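Ticket 1495: Vorführplatz zweiarmiger Roboter, Tag der offenen Tür
Kategorie: Demonstrationsbetrieb / Manipulation
Priorität: hoch
Status: geschlossen mit Auflage
Gemeldet durch: Besucherdienst Brestier
Bearbeitung: Indira Rao, Technischer Betrieb
Beteiligt: Gumgate (Steuerungssoftware), Sethi (Veranstaltungstechnik)

Meldung

Am Vorführplatz in Halle Bedus kam es während der ersten öffentlichen Vorführung wiederholt zu einem Halt des rechten Arms. Der Arm fuhr die Vorposition vor dem roten Baustein an, öffnete den Greifer und verblieb in dieser Stellung, bis die Zeitüberwachung den Ablauf beendete. Eine Störungsmeldung der Antriebe lag nicht vor. Die Vorführung wurde durch das Standpersonal unterbrochen und den Gästen mündlich erläutert. Der Besucherdienst bittet um Klärung vor dem zweiten Durchgang, für den 79 Anmeldungen vorliegen.

Eintrag 1 - Aufnahme des Sachverhalts

Der Vorführplatz wurde für Besucher gesperrt, der Ablauf im Handbetrieb neu gestartet. Das Verhalten ließ sich reproduzieren. Von 18 Versuchen endeten 14 mit Zeitüberschreitung in der Vorposition. Die übrigen wurden ohne Beanstandung abgeschlossen. Der linke Arm war in keinem Fall betroffen.

Geprüft und ohne Befund:
Spannungsversorgung beider Arme
Not-Halt-Kreis einschließlich Taster am Besuchergeländer
Öffnungsweg des rechten Greifers
Verbindung zum Steuerrechner

Eintrag 2 - Prüfung der Objekterkennung

Gumgate teilt nach Durchsicht der Protokolle mit, dass der rote Baustein in allen Versuchen gefunden wurde. Die gemeldete Lage schwankte jedoch zwischen zwei aufeinanderfolgenden Auswertungen stärker, als es die Freigabe zum Zufassen erlaubt. Der Ablauf wartet in diesem Fall auf eine ruhige Messung und bricht nach Ablauf der Wartezeit ab. Damit ist das Verhalten aus Sicht der Software regelkonform, für einen öffentlichen Betrieb aber nicht geeignet.

Als mögliche Ursachen wurden benannt: wechselndes Licht auf der Tischfläche, Reflexe an der Stahlschüssel sowie eine nach dem Transport nicht erneuerte Kalibrierung. Die Gegenstände in der hinteren Reihe gehören zum zweiten Teil der Vorführung und sollten nach Möglichkeit liegen bleiben.

Eintrag 3 - Aufnahmen vom Vorführplatz 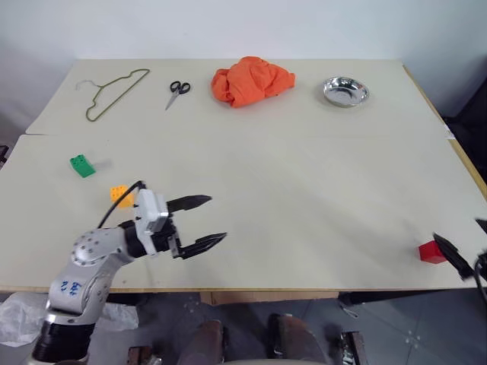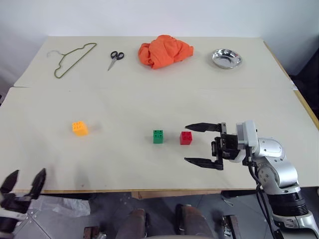
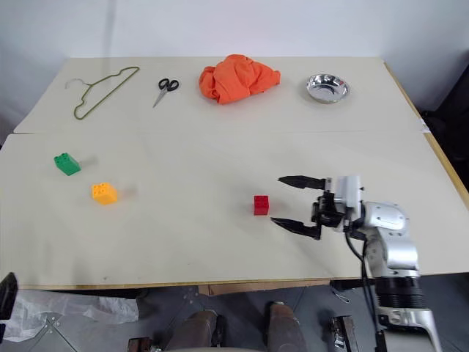 Roter Baustein und rechter Greifer, unterschiedliche Anordnung der Bausteine auf der vorderen Platte.

Eintrag 4 - Eingrenzung

Sethi hat die Hallenbeleuchtung auf festen Betrieb umgestellt; die automatische Anpassung an das Tageslicht ist bis auf Weiteres abgeschaltet. Die Schwankung der gemeldeten Lage ging daraufhin zurück, lag aber weiterhin über dem zulässigen Wert. Ein Versuch mit abgedeckter Schüssel brachte keine weitere Verbesserung. Die Schüssel scheidet als Ursache aus, die Abdeckung wurde wieder entfernt.

Anschließend wurde die Kalibrierung zwischen Kopfkamera und rechtem Arm überprüft. Der hinterlegte Datensatz stammt aus dem September und wurde vor dem Transport des Aufbaus in die Halle Bedus erstellt. Gemäß Aufbauanweisung ist nach jedem Standortwechsel neu zu kalibrieren. Der entsprechende Punkt im Übergabeprotokoll ist nicht abgezeichnet.

Eintrag 5 - Maßnahme

Die Kalibrierung des rechten Arms wurde vollständig neu durchgeführt, die des linken Arms vorsorglich ebenfalls. Gumgate hat zusätzlich die Auswertung so eingestellt, dass über mehrere Messungen gemittelt wird. Die Grenze für die Freigabe blieb unverändert - eine Lockerung wurde erwogen und mit Rücksicht auf den Publikumsbetrieb abgelehnt.

Der Prüflauf nach der Maßnahme wurde ohne Zeitüberschreitung beendet. Die Bausteine wurden dabei zwischen den Versuchen von Hand umgesetzt, wie es auch in der Vorführung vorgesehen ist.

Eintrag 6 - Freigabe

Freigabe für den zweiten Durchgang erteilt am Samstag, 23. November 2024, durch Indira Rao. Der Besucherdienst wurde fernmündlich unterrichtet. Das Standpersonal ist angewiesen, bei erneutem Halt nicht in den Arbeitsbereich zu greifen und den Ablauf ausschließlich über das Bedienpult zurückzusetzen.

Rückmeldung des Besucherdienstes

Der zweite Durchgang konnte planmäßig durchgeführt werden. In einem Fall wartete der rechte Arm erkennbar länger vor dem Zufassen, setzte den Ablauf aber selbsttätig fort. Mehrere Gäste erkundigten sich nach dem Grund der Wartezeit. Es wird angeregt, den Erläuterungstext am Stand um einen Satz zur Lageprüfung zu ergänzen.

Auflagen und offene Punkte

Das Übergabeprotokoll ist um eine Pflichtangabe zum Datum der Kalibrierung zu erweitern. Zuständig: Technischer Betrieb.
Die Beleuchtungseinstellung der Halle Bedus ist für künftige Vorführungen als fester Wert zu hinterlegen. Zuständig: Sethi.
Gumgate liefert eine Anzeige am Bedienpult, aus der hervorgeht, ob der Ablauf auf eine Messung wartet oder abgebrochen wurde. Ein Termin steht noch aus.
Der Erläuterungstext am Stand wird durch Brestier überarbeitet und dem Technischen Betrieb zur Durchsicht vorgelegt.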